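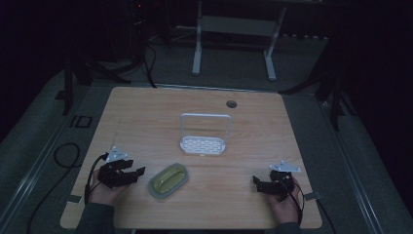
Week 7: Learning from hand-held demonstrations

Reading: Janssen's chapter on bimanual imitation, sections 2 and 3. Section 1 is history and you may skim it, as I did.

1. The task

Soap dish, soap, rack. The demonstrator holds a gripper in each hand and moves the dish onto the rack. You have all done harder things before breakfast. The policy has not, and most of today is about why.

The wrists do the teaching. We record gripper pose and jaw opening over time, plus the view from the head, and the policy learns to predict the next short chunk of motion from what it sees. No robot arm is needed until test time, when everyone suddenly remembers that arms have joint limits and elbows.

2. What the Culville set contains

189 demonstrations, all on one table, recorded by Bastian Wendt over the month of May. Starting positions vary, but he favours putting the dish a bit left of the rack. Keep that in mind for question (b).

3. Result

We trained two policies. The first predicts poses relative to the table, the second relative to the current gripper pose. On the original table they behave much alike. Nudge the table sideways and the first one reaches, with great confidence, for where the dish used to be.

The relative policy copes with the nudge but drifts on long reaches. Small errors pile up, and a glossy bar of soap is an unforgiving colour-and-highlight problem for the vision encoder at the best of times.

4. For the tutorial

(a) Sketch both action representations and label your axes - yes, I will check.
(b) Which arm would you expect to generalize worse, and what would you collect to find out?
(c) Why might chunked prediction hide a timing error between the two hands?

Written answers go to Roswitha Janssen by September 28, 2026. She does not accept photos of whiteboards.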